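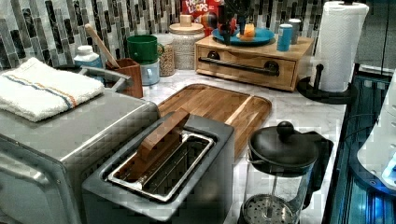
A kitchen counter with a toaster, a French press and plenty of other things a robot could get wrong.

When a Robot Gets Stuck on Toast

You may have heard that robots will soon make your breakfast. Maybe. Before you believe it, ask what happens when something goes wrong.

Hernus is a kitchen robot with an arm and a gripper. A gripper is a kind of hand, usually with fewer fingers than yours. In April, Hernus was told to take a wooden handle off the top of a toaster. It closed its gripper too soon and missed. Then it lifted its arm, moved over to the cutting board and let go of nothing at all. Its computer marked the job "done."

Why didn't it notice? Hernus was checking where its arm was. It wasn't checking whether it was holding anything. You would feel an empty hand right away. A robot feels only what its sensors measure, and only if its program bothers to look at them.

The makers tested it again. In 15 tries, Hernus missed the handle 6 times, and every one of those misses was marked "done."

Is that dangerous? A missed spoon isn't. But wood or cloth left on a toaster can catch fire if the toaster gets switched on. A robot that thinks it has cleared the top might go right ahead and start the toast.

The makers say a new program called Fliledico fixes the problem. It measures how far the gripper has closed. If it has closed all the way, there is probably nothing inside, so the robot stops and tries again. Good idea! But a thin dish towel squashes almost flat. Would Fliledico know the towel was there? The makers haven't shown us that test yet.

Things to ask about any helper robot:
How does it know the job is finished?
What does it do when it isn't sure?
Where is the stop button, and can you reach it?

Try it yourself (no heat needed): close your eyes, put on thick mittens and pick up a spoon. How did you know you had it?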